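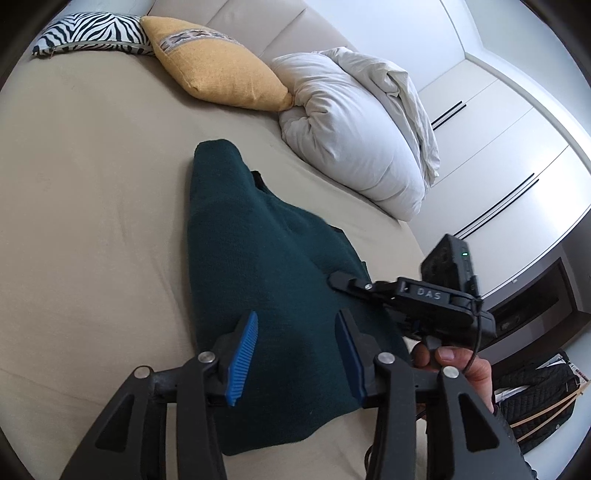
Carleen Paewai

April 3, 2021

Dear members,

Thank you to those who have written about the winter clothing collection. The Hesstead office has recorded 3,443 items received since November, against a target of 4,000. Knitwear remains the category most often requested by families.

On April 2 Warrick Doolan wrote:
> Could the office confirm whether the Cosgrove depot will
> still accept parcels after the end of the month? Two of our
> members have been told different things by telephone.
> We also need another 500 labels.

The Cosgrove depot will remain open to members until further notice. Parcels for Plorurton should continue to go through Eltero, as before, and must carry the branch number on the outside. The labels have been approved and will be sent by regular mail.

Branches are asked to list adult and child sizes separately. Several recent lists combined the two — this delays sorting and leads to repeat calls. Corrected lists may be sent to me directly.

Sincerely,
Carleen Paewai
Collections Office, Hesstead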